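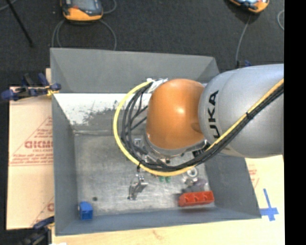 Acta de la reunión de seguimiento: agarre en contenedor, proyecto Hakia

1 de octubre de 2021

Asistentes: Fatos Gashi, Rafferty Montoya.

1. Estado del conjunto de datos
Gashi informa de 2.158 intentos de agarre registrados con el brazo KUKA, de los cuales 683 corresponden a piezas próximas a una pared del contenedor. Estos últimos se analizarán por separado.

2. Método
Se mantiene la selección por mapa de calidad de agarre, con reintento desde otro ángulo de aproximación. Se permiten hasta 13 reintentos por pieza antes de descartarla. Montoya señala que los reflejos del fondo metálico degradan la estimación de profundidad y propone enmascarar las zonas saturadas. Se acepta para la próxima serie.

3. Comparación con Drirnus
Pendiente. Los registros de Haverford usan otra convención de ejes en la muñeca y deben convertirse antes de calcular tasas de éxito.

4. Acuerdos
Gashi: conversión de los registros y nueva calibración mano-ojo.
Montoya: máscara de saturación y repetición de 2 series con las mismas piezas.
El borrador del apartado de resultados queda aplazado a marzo.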